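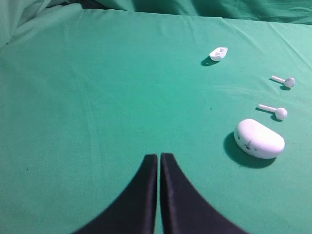 White pieces on the green table covering, Lislow.

Green table and white pieces: frequently asked questions

Applies to borrowers of the Ramalho set and the table coverings. Last revised 10/16/20.

What is in the Ramalho set?
The set consists of small white pieces in assorted shapes. The full list is on the loan sheet in the lid of the box. Pieces are catalogued by outline, and the names on the sheet are informal. If a name is unclear, use the catalogue number.

Why is the cloth green?
The pieces are white and several have thin edges. On a white or cream surface the outline is hard to follow. Green gives a clear edge and still shows the shadow at the base of each piece, which helps in judging height. Black cloth was used until January and was withdrawn because it showed every speck.

Can I use my own cloth?
Yes, if it is matte and plain. Satin and anything with a printed pattern are unsuitable. Cloth with a long pile should also be avoided, as small pieces sink into it and sit at an angle. 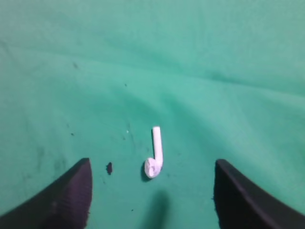 Small Objects Section, Wakon Loan Store

How is the note-shaped piece listed?
It is listed under "note": a straight stem joined to an oval head, with no flag. Enquiries about a missing flag are frequent. The sheet gives the head as the wider part, and the piece should be recorded with the head at the bottom whichever way it was found lying.

Are marks on a piece a fault?
Surface marks are recorded but are not treated as damage. Chips, cracks and open joins are. Write the catalogue number and the position of the fault on the return slip. Do not attempt a repair. Glue residue is harder to deal with than the original break.

How should the pieces be set out?
Lay them directly on the cloth, with enough space between them that no shadow falls on a neighbouring piece. Rounded pieces should be placed on their most stable side. Curved pieces may be placed open side up. Blu-tack and pins are not permitted.
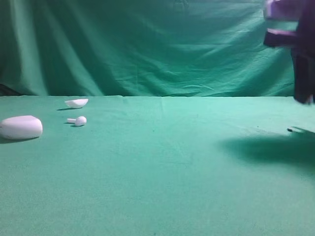

Table covering with hanging backdrop; white pieces to the left.

Do I need the backdrop as well?
Only if you are working from a low angle. From directly overhead the table covering is sufficient. The backdrop does not have to hang flat, and soft folds are acceptable.

How do I remove creases?
Hang the cloth overnight. If creases remain, iron on the reverse at a low setting. Faint fold lines can be left. Do not stretch the cloth over the table edge with clips, as this distorts the weave.

How do I remove lint?
Use the lint roller supplied, working in one direction. Clear all pieces from the table first. The coverings may be washed at 40 degrees, separately, without softener.

What does a replacement cost?
Replacement pieces are £2 each. A table covering is £74. Skadwood supplies both and delivery times vary.

Who do I contact?
Loans and returns: Banafsheh Abbasi, extension 91. Damage reports and replacement orders: Hélder Henriques, same extension. Return slips go in the tray by the store door.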